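**Omora fabric-faced finger set, for two-finger parallel grippers**

The Omora finger set is made for soft and slippery things which a hard finger damages or drops. We sell it as a pair, with screws and one spare facing for each finger. It fits the Kasprzak wrist plate directly. For the Zesholm wrist you need the adapter, which you can add to your order.

Our test task for food handling is the burger. It has bread, leaf, cheese, meat and tomato, and every one of these wants a different grip. Songül Dönmez runs this test at our Gaverwood workshop for each finger we consider for the catalogue. 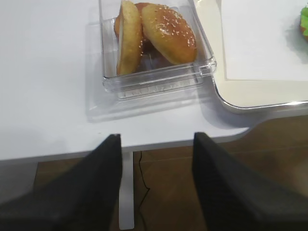
*Fingers open, wrist camera view, with the buns in their container.*

Buns are the easy part. The finger may close a little too far and the bread forgives it. Still, we advise to approach a cut half from the side, as the crust holds its shape better than the crumb. Please leave enough room in the container for both fingertips - a full container is the most common reason for a missed pick.

Tomato is harder. With our older smooth fingers the slice turned in the grip, or we had to press so much that the juice came out. The fabric facing lets you work with a lower force.

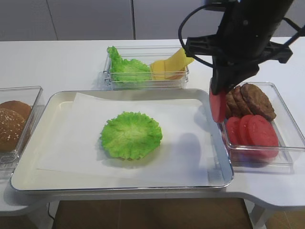

Start at the lowest force your controller accepts and go up in steps of 2 newtons. Songül stopped at the second step for tomato and did not need more for the patties. Cheese slices were less good. They stick to each other, and sometimes two come up together. We have no finger in the catalogue which solves this.

For placing, open the fingers slowly and keep the wrist still until the slice is free.

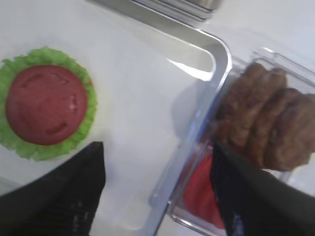 A wrist camera is a help at this point, but please check your focus distance before you order longer fingers. The set adds 5 mm to the standard length.

**Details**

- Maximum opening: 80 mm
- Facing: black textured fabric, replaceable
- Cleaning: remove the facing, wash by hand, dry flat
- Not certified for food which will be eaten
- Delivery: from January

Questions about the adapter go to Songül Dönmez at the workshop.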